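Folding tips, puffy coats – what the gripper runs taught us

Quick notes from the jacket sessions, cleaned up a bit. Leilani Ridgeway wanted these on the household page as well as in the methods writeup, so here they are.

Method, short version: people fold with a hand-held gripper, we record it, a policy learns from the recordings. 129 demos of padded jackets, all on beds. Compared two ways of starting. Grab a sleeve first, or flatten the body first.

Flatten first won. After training, 47 good folds against 8 for sleeve first, same number of tries each. Bigger gap than Konrad Hubmann guessed (he had money on sleeves).

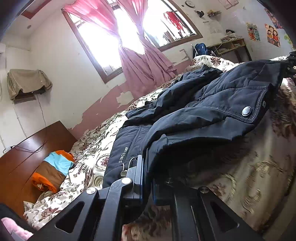

So, for your own closet:

Press the air out from the collar down. Slow. Fast pressing just moves the puff to the other end.

Zip it before you fold. Unzipped fronts slid apart on us over and over, worst on a soft comforter.

Pinch at a seam, not mid panel. Slick fabric slips out of two flat jaws and it slips out of two tired fingers too.

Sleeves in last, straight across the back. Then 3 folds, hem to collar. A half fold sprang open teh minute we let go.

Snaps and pocket flaps facing in – they catch on everything.

Demo tip if you're collecting your own: redo the messy ones, dont trim them. Shinji Minami trimmed a batch in June and the policy picked up a wierd pause right before the hem. Took a while to find.

Wool coats not tested yet. Roswitha Zaugg is on those next, hanger first.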